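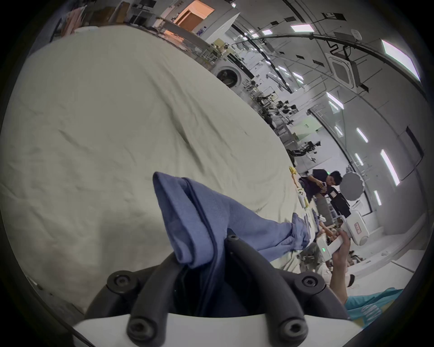 Folding day again, friends, and I've started with the blue things because that periwinkle colour cheers me up no end. Corners first, then smooth it along the seam, then have a little sip of tea (very important step!).

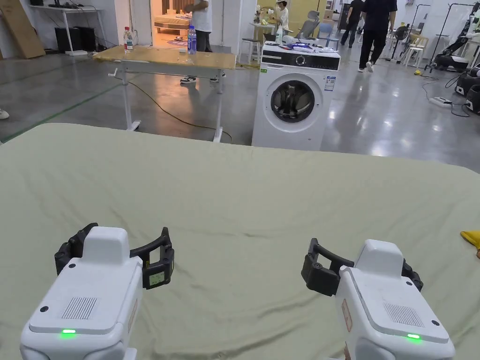 My aunt Evdokia always said to clear the whole sheet before you begin the next lot, and I never do, but I do love a big flat stretch of pale green, creases and all. Towels tomorrow, if the kettle and I are up to it!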